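Zidholm Beverage Dispensers
Set-Up and Daily Use Guide
Section 4: Placing, Filling and Serving

Contents of this section
4.1 Before you start
4.2 Placing the trays and bases
4.3 Fitting the reservoirs
4.4 Filling
4.5 Serving
4.6 Emptying and cleaning
4.7 If something is wrong

4.1 Before you start

Unpack all parts and wash them before first use. The reservoirs, collars and grates can be washed in warm water with a mild dish soap. Rinse well and dry with a soft cloth. Water left to dry on polished steel will leave spots.

Check the parts against the packing slip. If you ordered the Grustano coffee unit and the Edet water unit together, they come in separate cartons and the drip trays are packed in the bottom of each one, under the cardboard insert. Do not throw out the insert until you have found the tray.

CAUTION: Do not use steel wool, scouring powder or chlorine bleach on any part.

4.2 Placing the trays and bases

1. Choose a flat, level table that will hold the full weight of all the units you plan to use. Folding tables are suitable only if the legs lock.

2. Wipe the tabletop. Grit under a tray will scratch both the tray and the table.

3. Set the drip trays down first, with the grate side facing the person who will be serving. Leave 15 cm between one tray and the next so that a hand can reach the taps.

4. Keep trays clear of any cable hole in the table. An overfull tray that is bumped will spill toward the nearest edge or opening.

5. Stand each base on its tray and press down lightly. It should not rock. If it does, lift it off and check that the grate is lying flat in its recess.

Note: The grates for the two units are not the same length. If a grate will not drop into place, try it in the other tray before you force it.

4.3 Fitting the reservoirs

1. Check that the sealing ring is in its groove, with the flat side down. Moisten it with a little water.

2. Lower the reservoir straight down onto the base. Do not twist it yet.

3. Turn the collar clockwise by hand until it stops. Hand-tight is enough – a wrench will mark the finish and can crack the reservoir.

4. Close the tap.

5. Pour in one cup of water and wait five minutes. Run a dry finger under the collar. If it comes away wet, take the reservoir off and seat the ring again.

4.4 Filling

Fill the units only after they are standing where they will be used. A full dispenser should never be carried or slid across the table.

Coffee: Brew separately and pour in slowly through a funnel. The coffee must be no hotter than 80 °C when it goes in. Stop two fingers below the top.

Water: Use cold or room-temperature water. If you add ice, add it after the water. Fruit slices may be used but small seeds and mint leaves will find their way into the tap.

CAUTION: Do not put hot liquid in the water unit. The reservoir is not made for it.

4.5 Serving

1. Set the glass or cup on the grate, directly under the spout. Use heat-resistant glasses for coffee.

2. Work the control with one finger and keep your other hand away from the spout.

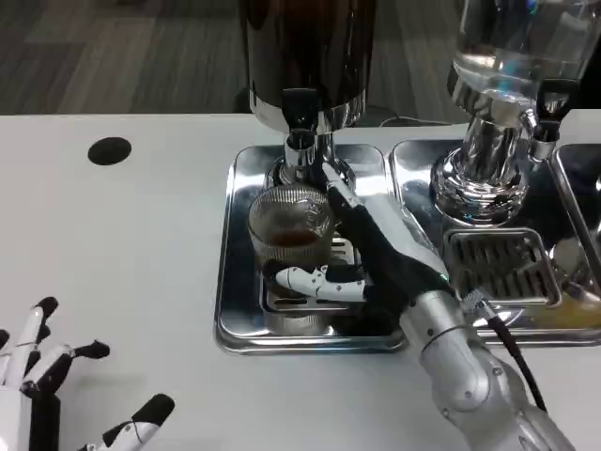
3. Let go when the cup is three-quarters full. A few more drops will fall after the flow stops, so wait a moment before lifting the cup away.

4. Check the drip trays whenever you refill. They are shallow and do not drain anywhere.

For tall glasses, remove the grate and stand the glass on the tray floor.

4.6 Emptying and cleaning

Empty both units at the end of each day. Coffee left overnight will stain the spout from the inside.

1. Drain what is left into a jug through the tap.

2. Remove the reservoir and wash it by hand.

3. Run clean warm water through the spout until it comes out clear.

4. Lift out the grates, pour off the trays and wipe everything dry.

5. Leave the taps open until the next use.

4.7 If something is wrong

Slow flow: The spout is blocked. Flush it with warm water.

Drip that does not stop: The tap seal is worn. Order part 864 for the coffee unit or part 144 for the water unit from Fescombe.

Wet collar: See 4.3, steps 1 to 3.

For parts not listed, write to Peter Pešek at the Fescombe service desk and include the number stamped under the base.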